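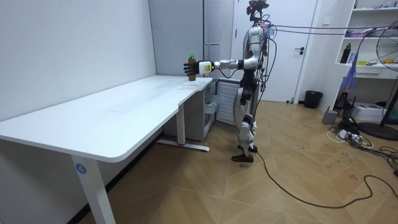 Can the Cirnard carry things between rooms right out of the box?
It ships with the Fetch and Place routine installed, but you need to teach it your furniture first. Section 8 covers that, and it's a fun one!

Search this manual… Go

8. Teaching a pick-up spot

1. Clear a path to the table. Coil any slack cable away from the feet.

2. Open Spots in the Sitine app and tap New.
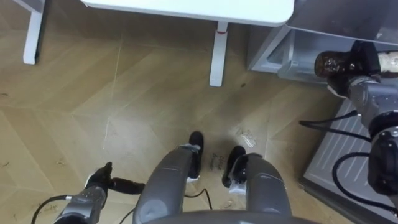
3. Name the spot and save it. Names can be up to 97 characters – go wild.

CAUTION: Keep hands away from the fingers while the arms are powered.

4. Step the robot up to the table edge and choose Reach.
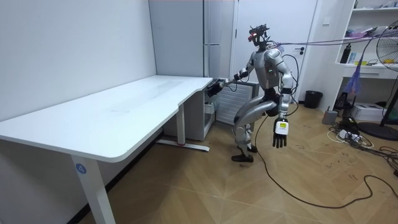
Fig. 8-2. Arm extended over the corner of the table.

5. Tap Hold Pose, then Save. You'll love how quickly it picks this up.

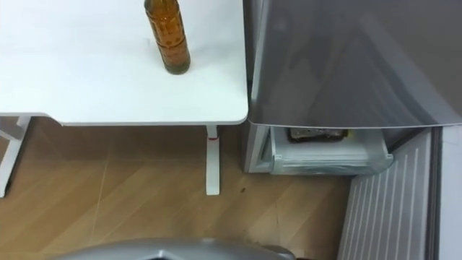
6. Run the spot once at slow speed. Stay beside the stop button.

NOTE: Error 118 means the spot wasn't saved. Repeat step 5.

Last updated April 25, 2021
8 comments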